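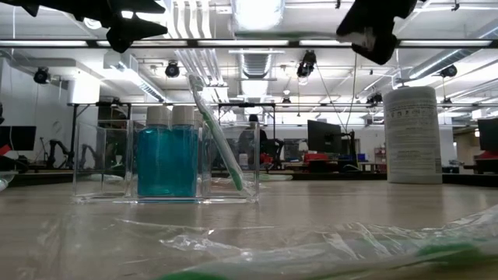
Clear acrylic organiser for bathroom bits: how do you lay yours out?
Posted by Éabha Nic Giolla, Kiltilley

I've finally bought one of those see-through organisers with compartments and I'm delighted with it! So far I've got two square bottles of blue liquid standing side by side and a green toothbrush next to them, and there's still a whole compartment going spare on the left. The trouble is the toothbrush. It leans over at a slant with its head up above the rim, and I'd love it to stand straight. There's also a big white tub that I can't see fitting in at all. Any ideas? And does the acrylic scratch easily?

Jawad Soomro
Lovely things, aren't they! I've had mine since March and I still rearrange it for fun. For the toothbrush, put a small tumbler or a narrow jar inside the compartment and stand the brush in that. Mine is 10 cm tall and holds two brushes nicely (handles down, so the heads can dry). I'd leave the tub out beside it. Anything you grab with one hand is easier on the open shelf anyway.
On scratches: warm water, a drop of washing-up liquid and a soft cloth. No scouring pads and no glass spray with ammonia in it, that can turn acrylic cloudy.

Zubaida Memon
get the kind with the lift out dividers, much better

Lăcrămioara Anghel
I'd use the spare one for floss and a comb, or cotton pads if you stack them on edge. Do swap the bottles to the back if yours is deep enough, then the short things don't get lost behind them. And check the caps are tight before you move it! I carried mine across the landing full and spent the evening mopping up mouthwash. Still love it though.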